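Seating plan: round tables or long trestles for 175?
Weddings > Planning and Logistics

skitudham_bride
The venue has quoted for both layouts and I have to confirm by December. 175 guests in one room, dance floor at the far end. Long trestles look better on the plan but the coordinator prefers rounds. Any views on access for serving staff?

wjna
Rounds. Trestles back to back need a clear aisle on both sides or the staff can't pass with plates. Check whether the venue's plan shows the chairs pulled out. Ours didn't.
Woo-jin Na

Drolis
Disagree. Rounds waste the corners. We had trestles at Cullero with 3 long runs and service was quicker, as the food came on sharing platters. Plated service is a different matter.

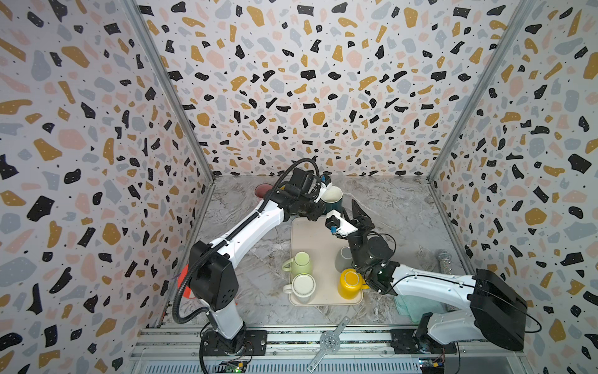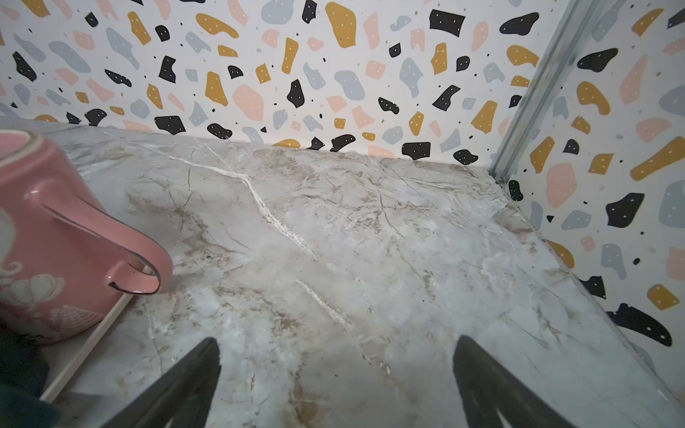 The other point is the speeches. With rounds, half of each table has its back to the top table and has to turn.

wjna
They turn for one speech and then turn back. I'd put up with that over a blocked fire exit. What's the width between the pillars?

skitudham_bride
No pillars. Plated, 2 choices of main. The trestles would need place cards with the meal marked on.

Z_Kaczmarczyk
You need marked cards either way. Put the meal code on the back and give the caterer a list by table, in seat order. Malinowski hire do both table types, so ask for a price on a mix: trestles for the 50 family, rounds for everyone else.

Drolis
A mix means two sizes of tablecloth. Check the linen price first.

skitudham_bride
Linen is charged per table. Will ask for the mixed price.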